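Reviews > Home Office > Lighting & Desk

Kanard standing mat: five months in

13 March 2022
By Shireen Nel

I bought the Kanard mat after my old foam one split down the middle. I stand for most of the morning, and by lunch my heels used to ache. The Kanard is firmer than I expected. For the first three days I thought I had made a mistake, and then I stopped noticing it.

It has a raised ridge along the back for stretching your calves. I use that more than I thought I would, mostly on long calls. 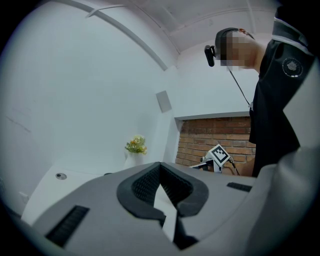 The surface wipes down with dish soap and a rag. Coffee came off fine. Printer ink did not, and there is a gray patch near the front that I have given up on. The edges are beveled, so a chair will roll over them — slowly, and with a bump.

I also tried the Clesano mat for 17 days before sending it back. It was softer and cheaper, but the corners curled and I kept catching my shoe on them. The Kanard has stayed flat.

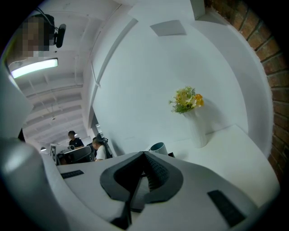
Inside a bright office.

My main complaint is the weight. Moving it to vacuum is a chore, and there is no handle. The smell out of the box took 9 days to clear with a window open.

I would buy it again for a desk that stays put. If you move around a lot, get something lighter.

Comments (3)

Precious Pretorius: Does it slide on tile? Mine at home does.

Shireen Nel: I've only had it on carpet, sorry.

Lerato Venter: Same smell here. Baking soda helped a bit.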